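# The bag of bags

My mother kept hers under the sink. Mine hangs behind the bedroom door, and for years I told visitors it was thrift. Lately I doubt it.

The case for saving plastic bags is always the same: you'll need one. Orest Vakulenko, my neighbor at Endville, emptied his stash last May and got to 40 before he quit. He could remember using 4 of them. The rest had been folded, flattened, moved to a bigger bag and moved again — a lot of housekeeping for things he was never going to pick up.

Then there are the systems. Triangles, rolls, tubes with a hole at the bottom. I tried the triangles for three weeks. They came undone in the drawer, and I had spent my evenings ironing creases into garbage with my thumb.

A red bag stuffed into a rounded bundle takes up a fair bit of room beside a crumpled clear one, and neither looks like something worth a filing method. 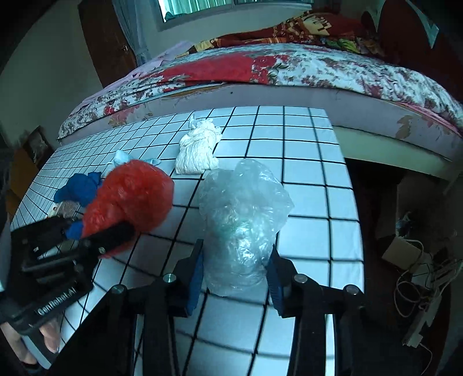

## What I'd keep

A few, bunched up, in whatever corner is free. Cathal Horgan says I'm giving up too early and that a proper fold saves half a drawer. Maybe it does. I'd like to know what he put in the other half, and I suspect it was more bags.

Cloth is no cure either. I own three totes from Flastside and have never once had one with me at the store.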